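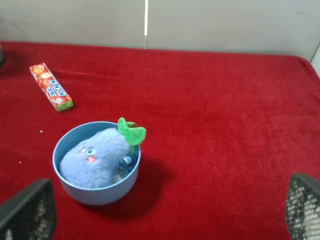 From: Selma Matić
To: cadasero-table
Date: 19/12/2023
Subject: Re: things on the red cloth

Dear all,

Dušan Georgiou wrote:
> I would like to know what stays on the table and what goes
> in the cupboard. Also, can we eat the Hi-Chew?

Dear Dušan, thank you for asking. I have written my proposal by points, so you can answer under each one.

1. Fruit. The orange and the lime stay on the cloth, near the front. Please do not put them in the blue bowl, it is too small for both together with the plush.

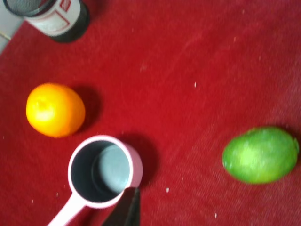
2. Pen holder. It stays at the back, with the label left on. I looked for a second one at Henriques, but they had only a very tall model.

3. Glasses case and the pink cup or pan (I do not know the right word in English). Both go on the left side,
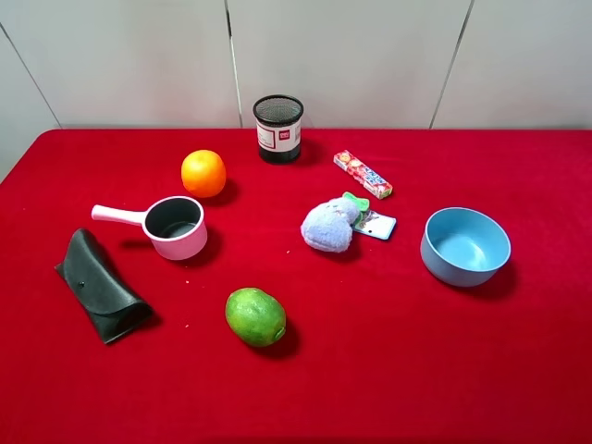

with the case closed by its snap. If the case belongs to one of you, please write to me before March and I will bring another.

4. Sweets. No, please do not eat them! We have 2 packets in the drawer for that.

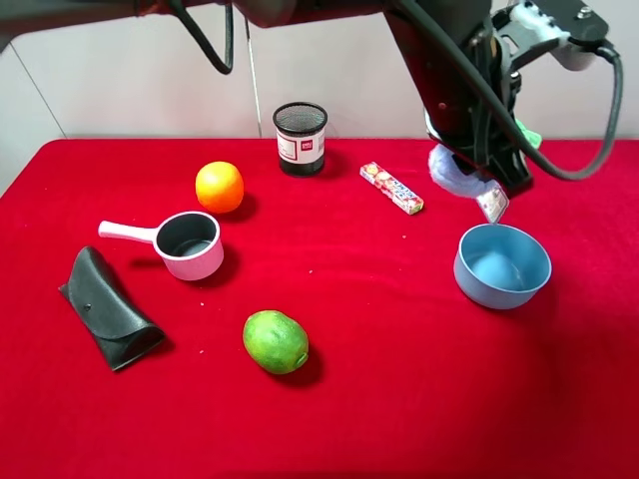 5. Cloth. It collects a lot of lint. I paid almost 200 for it in Brostton and I would not like to wash it each week, so a soft brush is enough. The brush is on the shelf in room 247.

With kind regards,
Selma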